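Widmer Wins the Windowsill Nap-Off

Jul 1, 2020

Big news from the cat blogging world, everybody! The second Windowsill Nap-Off is over, the votes are in, and our good friend Widmer (the big gray fellow who blogs from Hollumau with his dad, Prasetyo Hartono) has taken the crown. I am so happy for him I knocked a pen off the desk.

If you missed the start of all this back in February, it works like so. Every cat who enters gets 90 minutes on a sill of their choosing, and their human keeps a log. Points go for staying put, for odd paw placement and for ignoring the mailman. You lose points for getting up to check the food bowl, and that's where I came undone. Twice! I finished in sixth place and I would like a word with whoever opened that can of tuna.

Widmer didn't budge the whole time, not even when a pigeon landed on the other side of the glass. His dad's log just says "still asleep" over and over, and then "I think he snored." Second place went to Drilura, the tiny calico with the enormous tail, who lost only two points and says she was robbed. (She stretched, Drilura. We all read your log.)

My own human, Lâm Khúc, did the adding up this year and wants me to say that the tie for fourth was settled by a vote of the readers, so please stop emailing her. Plostusach, you are a good sport and a very handsome boy, and fifth is nothing to hiss about.

The winner gets a catnip mouse sewn by Drilura's mom, plus the right to pick the next contest. Widmer has already picked, and it's going to be boxes. I've been training for boxes my entire life!

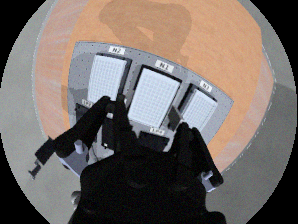

How to enter the next one

Leave a comment with your name, your age (kittens welcome, but a grown cat has to vouch for you) and the kind of box you plan to sit in. Shoe boxes, shipping boxes and fruit crates are all fine. Laundry baskets are still being argued over, and I'll post again as soon as Widmer wakes up and gives us a ruling.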